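Review: Stenley bench arm, demonstration at Hinojosa, 23rd April

The Stenley is a white jointed arm sold with a two-finger gripper. Hinojosa showed it at an open day, and I had one slot at the bench. I have used the Zolelham arm since December, so most comparisons are to that.

Motion is smooth at low speed. At the higher setting the wrist overshot slightly on 2 of my 4 test moves — acceptable for pick-and-place, poor for insertion. The teach menu is clear. The emergency stop is too far from the operator.

External cabling is the weak point. Clips hold the line to the casing, but the slack between them needs watching on long reaches. The Zolelham routes everything inside.

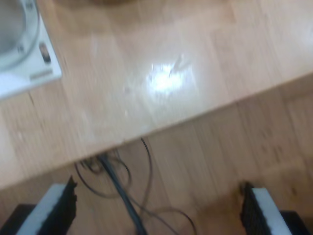
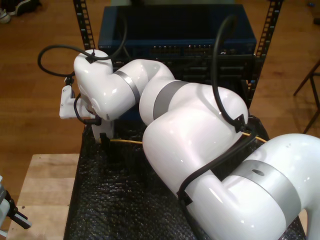 Quoted price is $3,239 without the controller. Spare finger pads are extra, and the sales desk could not give a lead time. I would buy it for light bench work and keep the Zolelham for anything with a tight tolerance.

Rating: 4 out of 5, less if your bench is crowded.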